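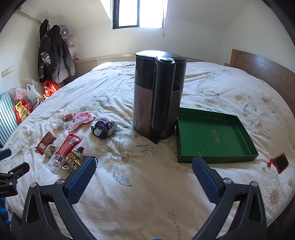

Visit to Buckley, short report

Twelve of us went up, late as usual, and no tea till the end. Quick notes for those who couldn't make it. The Sestine people are teaching a gripper to put things in a tray. Snacks, mostly. You'd think it would be easy! The demo was done by hand first, a person works the jaws, and the recordings go to the Cosden office where the software learns from them. They want 2760 goes at it before January. Crumpled foil and anything with a shiny wrapper is the hard part apparently, also small packets that slide about on a soft duvet. Flat table next time? No, they want it soft, homes are soft.

Best bit was watching the small stuff being picked up. Slow, very slow, then a quick pinch and everyone leaned in.
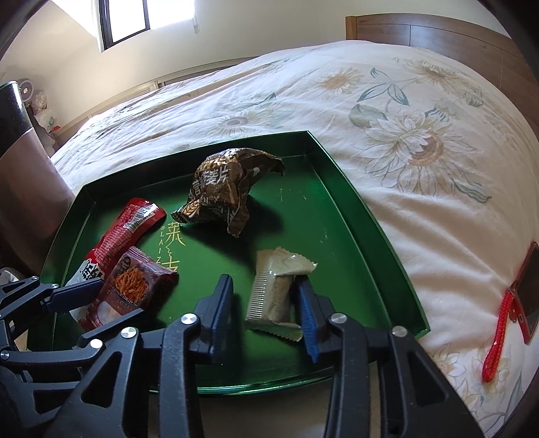 Tadhg Duggan wasn't convinced and asked to have it put in here that he could fill the tray in 2 minutes with his eyes shut, and what happens when the packet has crisps in it? Fair point. Sestine said pad pressure is still being worked on and crushed crisps are a known problem.

Questions went on a bit. Cost (they wouldn't say), noise, whether it will ever do the washing up. Then everybody who wanted a turn had one. Harder than it looks, your wrist goes the wrong way and teh jaws close too soon.

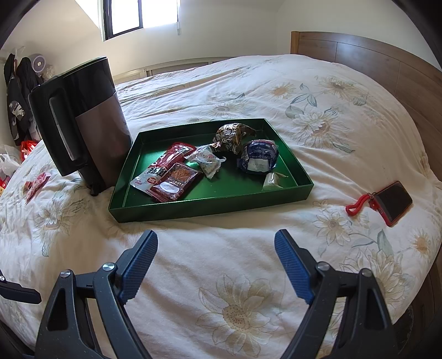

Jaws open over the snack tray, Buckley visit.

After the turns they went through what they do with the bad goes. They keep them. A dropped sweet is still useful, so none of us need feel embarrased.
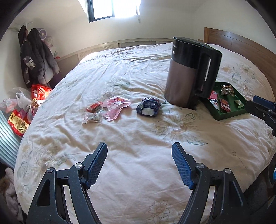

Bad goes get marked and sorted at Cosden, same as the good ones, and the Flatitz lot check 100 of them by eye each week. Dull job. Second visit is being fixed up for January, 2 places left, names to the usual address please.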